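Can a machine do the chores yet?

I said in January that I would write something about robots and chores, after my sister asked me whether it was worth waiting for one before she replaced her dishwasher. My answer to her was no. The longer answer is below.

I work in the stores at Tustance, where we pack spare parts. A good deal of my day is taking things out of one container and putting them in another. At home I do much the same with washing, cutlery and whatever the children leave on the stairs. So I have an interest in whether a machine can pick one thing out of a box, which sounds like the easiest chore there is.

It isn't easy. A robot arm will go to the same point all day long and be right every time, and factories have relied on that for decades. The trouble starts when the parts are not laid out in rows. Something lying on its side needs a different grip from the same thing standing up. Something in a corner may be in plain sight and still out of reach, as the arm has to get its own bulk past the wall of the bin first. My hand goes down the side of a box without my thinking about it. A big arm with its cables strapped along the outside needs far more room than that.

Shota Kinoshita, who used to be on our shift and now works at Andudon, told me that the last few pieces are often the worst. With a full bin there is nearly always something on top that can be taken. With one piece left there is no choice, and if it is flat against the metal the gripper has to get down to the floor without hitting it. He reckons he has spent more hours on bin corners than on anything else in the job.

I asked him for a rough idea of speed. On a test they ran with 200 mixed parts, the arm needed a person to step in 11 times. That would be fine in a trial and a nuisance on a night shift, when somebody has to walk over and sort it out. I would want it down to 3 or so before I left it alone.

The house is harder again. At work we can at least choose the bin, fix it to the bench and keep people out of the way. My kitchen drawer is not fixed to anything and has a whisk in it that catches on everything. Viera Havlíček, who lives next door and cleans at the school in Bumthorpe, says she will worry about her job when a machine can pick up a wet sock. I think she is right not to worry for a while.

So my sister has bought the dishwasher. She still has to load it.

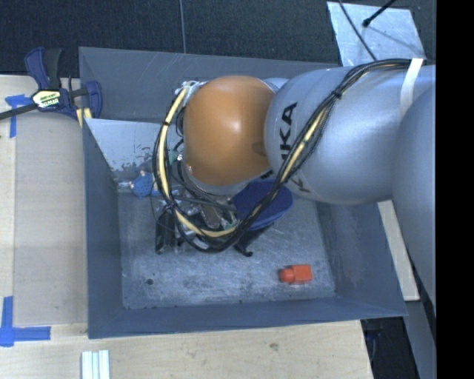
Page last changed: February, 9.40 pm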